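Workshop notebook, Thursday, March 5, 2020

Started late, the Brinbridge delivery blocked the side door until ten and I couldn't get the cart round. Plan for today was the sheet goods: sort the green from the white, get the odd pieces off the tables, make up one box for Imham and one for Nasution. Did most of it. Writing this down before I forget what went where.

Green first. There are still two kinds mixed in together, the flat opaque one and the see-through one, and under the strip light they look more alike than you'd think. Hold it up to the window if not sure. I put masking tape on the backs of the opaque ones, top left, no writing on it. If there's tape it's opaque. Don't peel the tape.

Old labels from January are useless, ignore them. Half say "grn sheet" and nothing else. My handwriting, sorry.

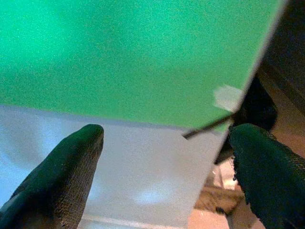

White goes under green in the rack, not beside it. We tried beside in January and they slid every time someone pulled one out. Under, with the long edges lined up at the wall end, and the paper slip between if there's any paper left. There isn't much. Need to order. Sekar says the Tunden paper is fine and cheaper, I think it sheds, but whatever, I'm not the one paying.

Checked the whites for scratches by tilting them to the light. Fingernail test on anything suspicious: if the nail catches it goes in the B pile. B pile is for test cuts and for backing, nobody should be sending B pile out to customers. Has happened. Won't say who.

Corners are the bigger problem. The rack has that bolt sticking out on the lower rail and it dings every sheet that goes in at an angle. Put a bit of split hose over it for now. Real fix is to saw it off flush. Hacksaw is at Nasution still.

Cleaning - use the soft cloths from the blue tin, barely damp, no spray. The spray left a haze on the see-through sheets last time and I had to go over every one of them again. Wipe in one direction. Let them stand before stacking or they stick to each other and you get that horrible sucking noise and then a drop on the floor.

Lunch. Sekar came by with the drawing for Imham, second version. Changes:
panel width same as before
height down by 10 mm
tabs stay
holes moved in 3 mm from the edge

I asked if the 3 mm was measured from the edge or from the old hole and got a look. From the edge. OK. Wrote it on the drawing in red so we don't do this again.

Length is 1000 on the long side, no change. Blade kerf is already in that number, do NOT add it twice like the last lot.
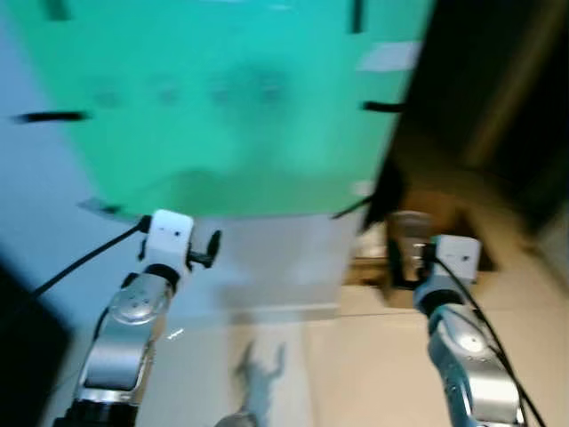
See-through stuff picks up every fingerprint. Gloves, the thin ones, and the box of mediums is nearly finished. Larges are no good, the ends fold over and you can't feel the edge. Add to the order with the paper.

Also it scuffs if you drag it. Lift, set down, lift again. I know it's slow. A dragged sheet is a B sheet.

Question for Sekar, still no answer: does Imham want the protective film left on? The old job sheet says film on one side, the email says film off, and the drawing says nothing at all. I'm leaving it on whatever still has it. Easy to take off, impossible to put back.

Tried both marker pens on an offcut of the see-through. Fat one beads up and smears. Thin one holds but you need to give it a minute. Comes off with alcohol, leaves a faint line if you left it overnight. So mark the same day you cut. Offcut is on the windowsill with both lines on it if anybody wants to look, going to see what sun does to it.

Boxes. This took longer than the sheets did. The flat-packed ones from Brinbridge are single wall and the bottoms sag. Tape the bottom seam twice, then across both ends. Old boxes are better if the corners are sound. Went through the heap by the door and flattened the bad ones. Anything with a split running up from the bottom fold is out, a torn flap on top is ok, that gets taped over anyway.

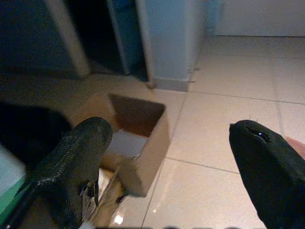 For packing the small parts and offcuts: heavy at the bottom, brackets wrapped in pairs, screws in a bag and the bag taped to the inside wall and not thrown in loose. Last time the screws went in loose and Nasution rang to say there weren't any. There were. They were under the flap.

Fill the gaps with the torn up cardboard, we have plenty. Not the foam crumbs, they cling to the sheets and you never get rid of them. Close, shake gently, listen. If it rattles open it up again.

Keep the walkway clear when boxes are being filled. Floor is slippery when there's cardboard dust on it, I swept twice and it still wasnt great. Mop tomorrow, first thing, before the cart goes anywhere.

Status at end of day:
Imham box - parts in, waiting on the film answer, not taped shut
Nasution box - 2 brackets short, rest is in
green sheets - sorted, tape on backs
white sheets - sorted, B pile on the bottom shelf, turned to face the wall
rack bolt - hose on it, temporary!!

To order: slip paper (Tunden if Sekar insists), medium gloves, brown tape, one thin marker. Maybe two.

To get back from Nasution: hacksaw, the short square, and the good clamp which they'll say they haven't got.

Also the tape gun is jamming. The little roller is worn flat on one side. Took it apart, cleaned off the glue, put it back, jams less. If it eats the tape, back the roll off half a turn and pull from underneath. Not worth fixing properly if we're getting a new one, are we getting a new one? Asked in January.

Tomorrow: mop, call about the brackets before they all go off for coffee, cut the Imham panels to the second drawing. The first drawing is in the bin. Please leave it in teh bin.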